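Dena starter kit, worth the money?

kilitz_shed wrote:
Been eyeing the Dena kit from Talden for our after-school robotics room. You get the gripper fingers, the bin and the shape board with its blocks, plus three months of phone help. It's $1,000 all in and I'd love to hear from anyone who has lived with one for a while!

florante_p wrote:
Hi, Florante Pangilinan here, owner since April and pretty happy (my wife says I talk about it too much). The steel fingers are the best part. They hold the tall green blocks nice and firm, and lining one up over the board is where you'll spend your evenings.

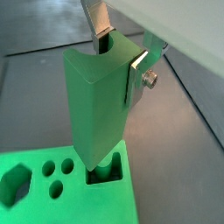

I went through 14 versions of my program before I liked the approach, and I enjoyed nearly all of them. Phone help was lovely too, very patient folks.

saarela77 wrote:
Glad you're having fun, Florante, but I can't agree on the price. $400 of that is the board, the blocks and the bin, and any decent shop could make you those. The bin is also shiny enough to throw glare, and mine picked up scuffs early on.

florante_p wrote:
Fair point on the glare, my bin has a warm streak down the left side and a few white scratches too. I still like the board, though, with the star and the arch and all those little slots to work up to.

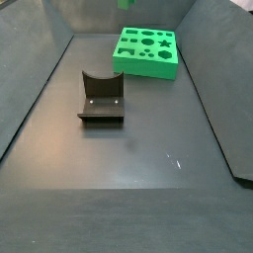 kilitz_shed wrote:
Thank you both, so kind of you to write all this out! Saarela, would you sell just your fingers?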